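Notes from the Reading Room

Well, friends, the winter book swap has come and gone, and what a lovely crowd you were! We took in nearly 400 books over the two evenings, and I do believe every last mystery found a new home before the coffee ran out. (The cookbooks were slower to go, so if you have been wanting one on bread or pickles, please come and help yourself from the box by the front desk.)

Our next read is The Mevier Letters, which Mitali Talukder picked for us after her sister mailed her a copy with half the pages folded down. It's a family story told in letters, set mostly in one drafty old house, and I'll admit I stayed up far too late with it - the chapter with the aunt and the train tickets had me laughing out loud. Please read through page 31 before we meet, and don't fret if you get behind. Plenty of us will be behind too, and the talk is just as good.

A few of you asked about large print. The Gridell branch has 2 copies, and they will send one over if you call and give them our group number, 2566. Do bring the book back when you finish, as there is already a waiting list.

Tea and lemon bars as always, and new faces are very welcome. Bring a neighbor!
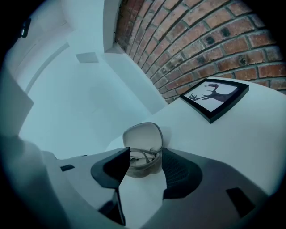

Antlers in a black frame, by the brick wall.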